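To: equipment-planning list
Date: 2025-04-11
Subject: Re: Second cell, what to put in the request

Replying to the questions from the Dranora side, quoted further down. Two wrist views from the bag work come first, so everyone is pricing for the same job.

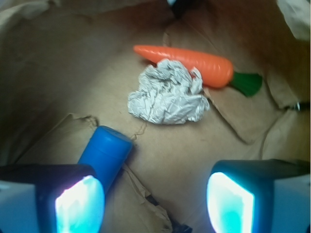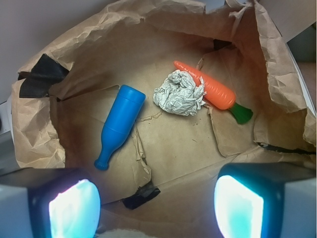

Wrist camera, both views: toy carrot and other items in brown paper, gripper fingers at the bottom.

> We have 3,292 left in the equipment line and it has to be
> committed before September. Can the second cell be done for
> that if we skip the lit finger pads and buy plain ones? Also,
> do we need a second wrist camera or can the two cells share?
> Frimpong quoted 18 days on the mount and wants an answer.

On the pads: I would not skip them. If the second cell has plain fingers, the data from the two cells can't be pooled, and pooling is why we asked for a second cell. Pads are also the part we replace most. Please put two spare pairs in the request now. We left spares out last time and paid rush shipping on top.

On the camera: each cell needs its own. Swapping means redoing the calibration every time, and we would lose half a morning to it. The Rumine unit is fine and the bracket drawing already exists.

On the total: 3,292 covers the pads, the camera and the mount, with 73 left over. It does not cover the arm controller. I suggest we ask for that as a separate item under Trarkier, where there is still room, and say so in the first paragraph so it doesn't come back to us.

Consumables were missing from the draft. Add 200 for the year: paper bags, black tape, foil, plastic bottles and replacement toys. The bags get folded and torn, so buy them by the case. Please order the same brown bags as before. A different size changes the reach into the corners and we would have to move the start pose.

Frimpong can have a yes on the mount from my end. I still need the shipping figure for the Rumine camera before I can send the sheet around. If someone at Dranora has it, reply to the list and I will fill it in.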